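Curnlow Street Shared Workroom
Minutes of the users' meeting, Tue 18 October

Present: Juniper Holloway (chair), M. Hanley, P. Nikolaidis, D. Stostorstead, R. Okell (minutes)
Apologies: T. Brand

1. Previous minutes
Accepted with one correction. The locker deposit is $18, not $16.

2. Green panel and keys
Hanley reported on the green panel on the white wall. There is still a screw fixed into it on the right side, and some members want a second one for the spare keys. Nikolaidis would prefer a proper key cabinet and has a price of $57 for one with a combination lock. Discussion went on for some time. Agreed to leave the panel where it is until November and decide on the cabinet then.
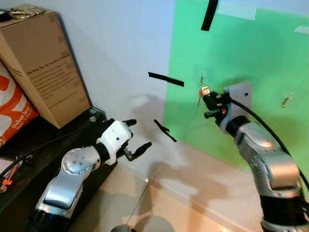

Item 2: small brass-coloured key at the green panel, brass-coloured screw to the right.

Holloway asked that anyone holding a workroom key write their name in the book by Friday. Two are unaccounted for.

3. White work surface
Stostorstead said the white surface is getting marked and asked whether it should be repainted or just scrubbed. Black tape is also stuck to it. Hanley thinks the tape will lift with a bit of eucalyptus oil.

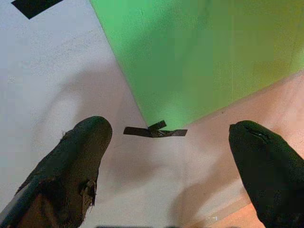

Scrubbing to be tried first, on one corner. Stostorstead to do this before the next meeting and bring the cost of paint in case it is needed. Nikolaidis has half a tin of white at home but is not sure it is the right kind.

4. Lighting
Shadows on the work area were raised again. Moving the lamp was suggested. Holloway would like to see a second lamp tried before any money is spent. 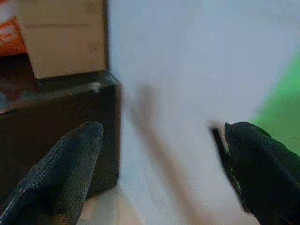
Okell to ask the landlord whether the other power point can be used. Carried over.

5. Black table
Items need to be cleared from the black table, including the clothing bag, spray can, cardboard box and black plastic bag. Clothing goes to the op shop unless claimed. Scissors and electrical tape to go back in the drawer. 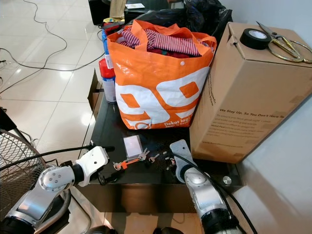

Item 5: orange and white tote with clothing, keys on the orange tag in front.

Action: Hanley and Okell to clear the table.

6. Other business
Nikolaidis asked about bin night. It is still Thursday.

Meeting closed 8.50 pm. Next meeting in November, date to be emailed.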